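Cuaderno del banco de dos brazos, proyecto Destcombe
25 de junio de 2019

Empiezo por el final, que así quien venga con prisa lo encuentra: el brazo derecho queda fuera de servicio para rutinas en automático hasta que se cambie la tarjeta de la pinza. Se puede mover en manual y a velocidad reducida, con la seta a mano, y por favor sin meter los dedos entre los dedos de la pinza, ni siquiera con el programa en pausa. El izquierdo está bien y se puede usar con toda tranquilidad.

Ahora con calma. Estábamos con la tarea de las gorras para Molico, la de siempre: coger una prenda blanda de la mesa y dejarla en la cubeta. En el ciclo 65 el brazo derecho bajó, cerró sobre la visera y ya no soltó. El programa mandó abrir, la pinza contestó que estaba abierta (¡y no lo estaba, la veíamos todos!) y el brazo intentó seguir hacia el siguiente punto con la gorra agarrada y arrastrando por la madera. Le di a la pausa desde el teclado y tardó más de lo que me gusta, así que acabé en la seta. Ahí paró como tiene que parar. Nadie se hizo daño y la gorra tampoco, que estas gorras aguantan lo que les eches.

Lo que me dejó mal cuerpo vino después. Al rearmar, el controlador dio por bueno el estado «abierta» que tenía guardado y quiso reanudar la trayectoria desde donde la había dejado. Teníamos puesto el modo de reanudación automática de las pruebas largas de diciembre y se nos había quedado así todo este tiempo. Culpa mía tanto como de cualquiera; lo tengo apuntado en una hoja de este mismo cuaderno con un «quitar luego» bien subrayado. Ya está quitado. Después de una parada de emergencia ahora hay que volver a casa en manual y confirmar la pinza mirando, y luego arrancar.

Registro del controlador, copiado a mano para no perderlo:
- orden de apertura enviada, respuesta correcta a los 7 ms
- posición leída de los dedos: 93, fija, sin moverse en toda la secuencia
- corriente del motor de la pinza: no baja después de la orden
- 3 reintentos del propio programa, todos dados por buenos

Esa posición fija es lo que me hace sospechar del lector y no del motor. Un valor que no tiembla ni en la última cifra no es una lectura, es algo que se ha quedado congelado. Apagamos la pinza, abrimos con la llave por el tornillo de desbloqueo, encendimos y el valor seguía igualito con los dedos en otra postura. Cambié el cable del brazo derecho por el de repuesto y lo mismo. Luego cruzamos las pinzas: la del izquierdo montada en el derecho funciona perfectamente, y la sospechosa se llevó el fallo con ella al otro lado. Las volvimos a dejar cada una en su sitio, porque las calibraciones están guardadas por brazo y no quiero un lío encima de otro.

He escrito a Zilov con el registro y el número de serie. Su manual dice que la tarjeta se cambia sin desmontar el cuerpo, y ojalá, que la última vez que abrimos una de estas pasé la tarde buscando un muelle por el suelo. A Weidemann le he preguntado si el controlador puede comparar la orden con la corriente del motor y pararse solo cuando no cuadren. A mí me parece lo mínimo, y si no lo tienen hecho lo haremos nosotros en el programa, aunque sea feo.

Pendiente:
- poner etiqueta roja en la base del brazo derecho
- medir cuánto tarda de verdad la pausa por teclado, que no es una parada de seguridad y la estamos usando como si lo fuera
- comprobar la posición antes y después de cada apertura; si no cambia, parar
- repasar los demás programas por si alguno conserva la reanudación automática
- apretar otra vez el conector de repuesto, lo dejé a mano
- devolver la llave pequeña al cajón (la tengo yo en el bolsillo, lo confieso)

Una duda para quien lea esto y sepa más: ¿tiene sentido bajar la fuerza de cierre para las prendas? Para una visera me parece que vamos sobrados, y con menos fuerza un fallo así daría menos respeto. Por otro lado, con la tela arrugada se nos resbalaba al principio y por eso la subimos. Lo dejo abierto.

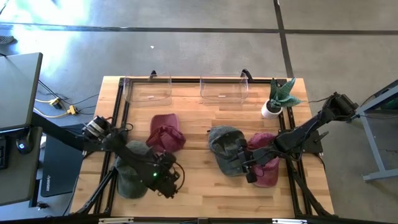 Cuaderno 3, pág. 65

Brazo derecho cerrado sobre la visera de la gorra verde grisácea; el izquierdo, encima de la otra del mismo color, con el piloto verde encendido. Las dos cubetas, vacías. Para repetir la prueba con la tarjeta nueva quiero las gorras igual de juntas en el lado derecho, la granate casi pegada a la verde, que es la colocación que más nos cuesta.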